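Noiphan to reopen Rarkik market hall in October

Restored building will house 98 stalls, a public kitchen and a covered yard

RARKIK - Noiphan, the property and markets company, will reopen the Rarkik market hall in October after a full repair of the roof, floor and drainage. The hall was built in 1814 and has been shut to traders since the east gutter failed and let water into the upper gallery.

The restored hall will have 98 stalls on the ground floor. Existing licence holders were offered their old pitches first, and most have taken them up. The remaining stalls will be let on six-month terms, with a lower rent for the first two months.

Nernico, the main contractor, relaid the stone floor and replaced about 600 roof slates. Sound slates were kept and moved to the street side. The cast iron columns have been stripped and repainted in dark green, matched to a layer found under later coats.

Prarnano, the catering firm, will run the public kitchen at the north end. It will open at 7am on trading days and serve hot food until mid-afternoon. The upper gallery has seating for 300 people and can be hired in the evening for meetings, dances and private events.

Deliveries will move from the front steps to the rear yard, which now has a level loading bay and a separate entrance for handcarts. Vans must be clear of the yard by 9am. Bicycle parking has been added along the south wall - the old railings have been kept.

The opening month will have an autumn theme, with pumpkins, squash and apples on the produce stalls and a children's craft table in the gallery.

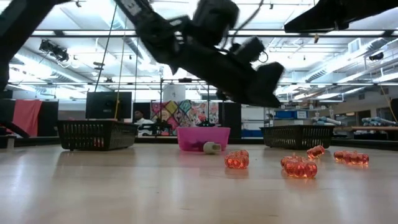 By the Noiphan press office
Rarkik, October

Craft sessions are free and need no booking. Children under eight must be with an adult.

Traders who wish to apply for a stall can collect a form from the market office, beside the yard gate. Completed forms should be returned with proof of public liability cover. Food traders also need to show a current hygiene certificate.

Notes to editors

Noiphan manages covered markets and small shop units. It holds the Rarkik hall on a long lease.

Press visits to the hall can be arranged through the Noiphan press office before opening. Safety boots are required in the rear yard until the last of the paving is finished.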